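Sultdale工房フォト通信
Stetariのある机まわり

こんにちは、共同工房Sultdaleの奥の角を使っている者です。前の号で「次はもうちょっと動いているところを載せます」と書いたら、思ったより反応をもらってしまって、うれしいやら焦るやらで、ここ数週間はほぼ毎晩この机の前にいました。写真のページなのに毎回文章のほうが長くなるのは性格なので、もうあきらめてください(編集の人にもあきらめられています)。

初めて読む人のために少しだけ書いておくと、Stetariというのは私が趣味で組んでいる卓上作業ロボットの計画の名前です。アーム一本で、試験管やコップのような軽くて透明なものをつかんで、移して、置く。やりたいことはそれだけ。産業用みたいな速さは要らないし、人の代わりに何かをしてほしいわけでもなくて、夜中に黙々と試験管を並べている機械が見たい、というのが出発点でした。動機としては弱いと言われます。でも見たいんですよ、それが!

動かすためのソフトは自分で書いていて、Clerkonと呼んでいます。事務員さんみたいに几帳面に順番どおり仕事をしてほしくてつけた名前なんですが、今のところ几帳面なのは記録をつけるところだけです。つかみそこねた回も、途中で止めた回も、全部きっちり残してくれる。夜中の一時に「失敗」と書かれた行がずらっと並んでいるのを見ると、なかなかこたえます。

今回の写真は、白い囲いの中に机を置いた今の作業場です。前の号までは工房の共用机の端を借りていたので、後ろに誰かの自転車のフレームが写っていたり、隣の人の塗装待ちの椅子が並んでいたりして、それはそれでにぎやかで好きでした。ただ、透明なものを相手にするとなると、背景がにぎやかなのは本当につらい。カメラの画像の中で、試験管の輪郭と後ろの椅子の脚がくっついてしまうんです。Clerkonが椅子の脚を試験管だと言い張って譲らなかった晩のことは、まだ根に持っています。

それで背景を白くしました。机も白、壁も白。奥と左右を囲って、正面だけ開けてあります。最初は布を吊ればいいかと思って家のシーツを持ってきたんですけど、空調の風でふわふわ揺れて、揺れるたびに影が変わって、一晩で撤収しました。家に持って帰って洗って、今は普通にシーツとして働いています。

板にしてからは落ち着きました。継ぎ目の線がちょっと気になるものの、線はいつも同じ場所にあるから、それは最初に覚えさせておけばいいという考え方です。工房の人たちには「歯医者みたい」とか「冷蔵庫の中みたい」とか好き放題言われていますが、私はけっこう気に入っています。中をのぞくと静かな感じがして、仕事帰りに見るとほっとするんですよね。

囲いを立てるときに一番迷ったのは、アームをどちらから入れるかでした。正面から入れると、自分の手を入れる場所がなくなる。左から入れると、工房の通路にアームの根元が張り出して、台車を押してくる人とぶつかる。上から吊るのはかっこいいけれど、天井に穴を開ける許可が下りるわけがない。消去法で右からになりました。消去法のわりには具合がよくて、私は左側に立って物を置き直し、アームは右から仕事をする、という分担がなんとなくできています。

あと照明。ここは地味に手間をかけました。机の真上から一灯で照らすと、試験管の縁がぎらっと光って、その横に濃い影が落ちます。人間の目にはきれいなんです、あれ。写真にも映える。でもClerkonには影も物体に見えるので、影をつかみに行きます。影をつかもうとして机を押し続けるアームというのは、かわいいけれど怖いです。非常停止のボタンを手の届くところに移したのはその晩でした。今は明かりをできるだけやわらかく回していて、影が薄くぼんやり落ちるくらいのところで止めています。完全に消そうとするときりがないので。

では、今号の写真です。二枚続けてどうぞ。

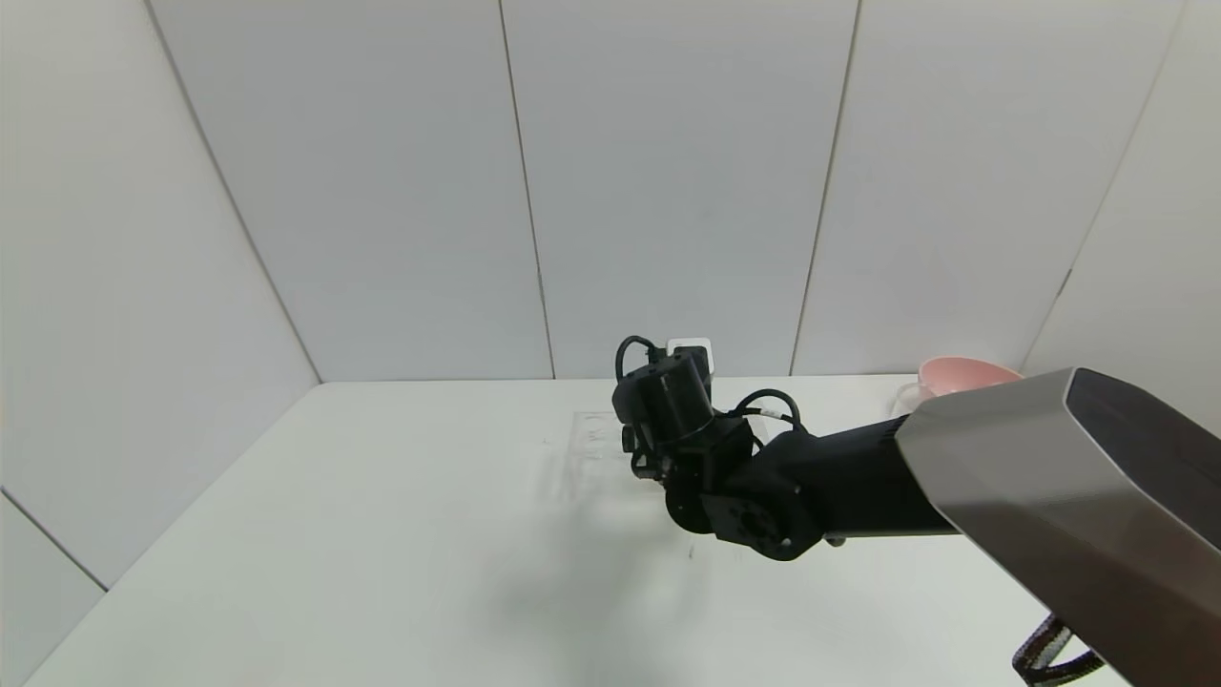 右から伸びてきたStetari。銀色のところから黒い腕が出て、手首まわりはモーターとケーブルでごちゃっとしています。この角ばった無骨さが好き。
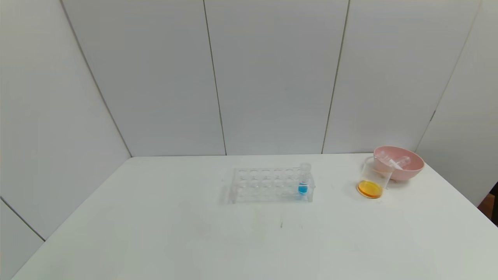

透明なラックの右端に、青い液の入った試験管が一本。ピンクのボウルにもたれているのは、オレンジがかった黄色の液のビーカーです。ボウルの中にも試験管が二本。

Sultdale工房フォト通信 第11号

さて、写真だけ見て帰らない人のために(ありがとうございます!)、もう少し書きます。

まずピンクのボウルのことから。名前をつけようかと思うくらい、このボウルには世話になっています。もともとは家の台所用に買ったもので、値段は800円を超えるくらい。ボウルとしては普通ですが、白い机に白い壁という場所に入れると、これがものすごく頼もしいんです。透明なものばかり見ていると、カメラも私もだんだん距離感が怪しくなってくる。そこにぽんとピンクの丸があるだけで、ああ、あそこが机の右のほうね、とわかる。Clerkonにもボウルを目印の一つとして教えてあって、朝一番に動かすときは、まずボウルを探すところから始まります。

家の台所からボウルが一つ消えた件については、同じものを買って返しました。返したのに「こっちのほうが色が薄い」と言われています。

液の色も、見やすさで選んでいます。鮮やかな青と、オレンジ寄りの黄色。最初は赤も試したんですが、ピンクのボウルと並べたときにClerkonの判断がぐらぐらするので、早々にやめました。青は優秀です。試験管の底にほんの少し入っているだけで、管がまっすぐ立っているのか傾いているのか、液面を見ればだいたい読めます。空の試験管は、人間でも照明の加減でふっと見失うことがあって、一度自分で肘をついてしまったことがあります。割れない素材のものをそろえておいてよかった、と心から思いました。

試験管とラックは、部品の通販をやっているGunawanでまとめ買いしました。ここは梱包が丁寧で、小さな透明部品を一個ずつ袋に入れてくれるのはありがたいんですけど、袋も透明、中身も透明なので、袋を開けたつもりで中身ごと捨てそうになります。二回やりました。ごみ箱をあさっている姿を工房の人に見られて、何か大事な書類でもなくしたのかと心配されました。探していたのはふたです。

ラックの話も少し。透明なラックにしたのは失敗だったのか成功だったのか、いまだに決められません。見た目は最高です。白い机に置くと、消えかけの絵みたいでほんとうにきれい。ただ、穴の位置を画像だけで正確に当てようとすると、縁の反射で少しずつずれます。試しに黒いラックを借りてきたら、あっさり読めました。あっさりすぎて悔しかったので、借りたその日に返しました。こういうところが進みの遅い原因だと自分でもわかっています。

そのかわり、穴に入れるときの動かし方を変えました。前は、穴の真上まで行ってすとんと下ろすだけだったんです。ずれていたら縁にこつんと当たって、そこで終わり。今は、軽く当たったら止まって、ほんの少し戻って、ちょっと横にずらしてもう一度、というのを数回繰り返すようにしました。人が暗いところで鍵を差すときの感じに近いです。見ていると、こつ、こつ、すっ、と入る。入った瞬間に声が出ます。夜の工房で一人で「よし!」と言っている人がいたら、私です。

この「こつこつ」を入れてから、試験管をつかんでラックに差すまでを240回やってみようと決めました。キリがいいし、毎晩少しずつやれば終わる量かなと思って。実際には、途中で照明をいじりたくなったり、ケーブルの取り回しを直したくなったりして、条件をそろえるのに自分との戦いが必要でした。いじったら最初から数え直しという決まりにしていたので、夜中に我慢して帰った日もあります。

で、240回まで終わって、電源を落として上着を着て、なんとなくもう一回だけ見たくなって、241回目をやりました。記録には入れないつもりの、ただのおまけです。Clerkonは几帳面なので、ちゃんと241番として保存していました。消すのも悪い気がして、そのまま残してあります。数字がきれいにそろわなくなったので、表を作るときに毎回ちょっと困ります。

成功した割合を書いてほしいという声もあるんですが、まだまとめ中です。というのも、何を成功と呼ぶかで自分の中でもめていまして……。ラックに入ればいいのか、隣の管に触らずに入らないとだめなのか。触ったけど倒さなかった、という回がかなりあって、これを丸にするか三角にするかで、結果の見え方がずいぶん変わります。今のところ三角にしています。三角がたくさん並んだ紙は、おにぎりの注文票みたいです。

ケーブルの話もさせてください。手首の先までケーブルを持っていくのに、私は最初、できるだけぴったり腕に沿わせていました。そのほうが格好いいから。ところが手首をひねると引っ張られて、端子のところに力がかかる。ある晩、動かしている途中で先端が黙り込んでしまって、調べたら差し込みがゆるんでいました。それからは、輪になるくらい余らせています。見た目はもじゃっとするけれど、動きは明らかに素直になりました。余らせすぎると今度は自分の腕に引っかかるので、いろいろな姿勢をゆっくり取らせて、横でじっと見て、長さを決めます。地味な作業なのに、なぜかやたらと楽しいんですよね、これ。お茶を飲みながらやれるからかもしれません。

机の小さな汚れについても、書いておきます。白い机は汚れが目立ちます。想像していた十倍目立ちます。黒い点が一つあるだけで、Clerkonが「小さい物があります」と報告してくる。試験管のふたくらいに見えるらしくて、律儀につまみに行こうとすることがあるんです。今は、ある大きさより小さいものは無視するようにしました。無視できるようになったら、今度は私が拭かなくなりました。次の号までには拭きます。たぶん。

次にやりたいのは、ボウルの中の試験管を拾わせることです。ラックに立っているものは、だいたい決まった向きをしているから、まだやりやすい。ボウルの中だと、寝ているし、斜めだし、縁が邪魔だし、透明だし。指を入れる角度を間違えるとボウルごと押してしまいます。前に一度、ボウルを押したまま机の奥まで運んでいって、本人は運び終わったつもりで止まっていました。仕事をやり遂げた感じの姿勢だったので、しばらく怒れませんでした。

考えている方法は二つあって、一つは、まず指で軽く触って管を縁のほうへ転がしてから、立ち上がった端をつかむやり方。もう一つは、上からまっすぐ入れて、胴の真ん中をつまんで持ち上げてから向きを直すやり方。前のほうが人間っぽくて好きなんですが、プログラムが長くなるのも前のほうです。Tuesdayの夜、と書きかけて気がつきましたが、工房の予約表が英語なので曜日だけ英語が抜けません。火曜の夜です。火曜の夜は木工の人たちが早く帰るので静かで、長いプログラムを書くのに向いています。そこで前者から手をつける予定。

ビーカーから試験管に移す、というのも、いつかはやりたいです。注ぐ動作はまだ一度もやらせていません。工房の床が木なので、こぼしたときのことを考えると、まず受け皿をちゃんと作ってから。受け皿の材料を買いに行くと、なぜか関係ない工具を買って帰ってきてしまうのが目下の問題です。先週は小さな水準器が増えました。机が水平かどうか測れてうれしかったですけど、受け皿はまだありません。

見学はいつでもどうぞ。夜の七時を過ぎればたいてい角のところにいます。動いている間は囲いの中に手を入れないことと、机に手をつかないこと、この二つだけお願いします。机がほんのちょっと揺れるだけで、こつこつが始まってしまうので。あと、白い服で来ると囲いと同化して面白いと言われました。試した人がいたら感想を聞かせてください。

不要な試験管立てが家に眠っている人(いるのか?)も、声をかけてもらえると助かります。色つき歓迎、透明も歓迎です。Clerkonの設定ファイルが見たいという人には、工房の共有棚に印刷したものを置いておきます。途中のページにコーヒーの輪がついていますが、読むのに支障はないはず。

次の号は、ボウルから拾うところの写真を載せるつもりで準備しています。間に合わなかったら、また机とケーブルの話になります。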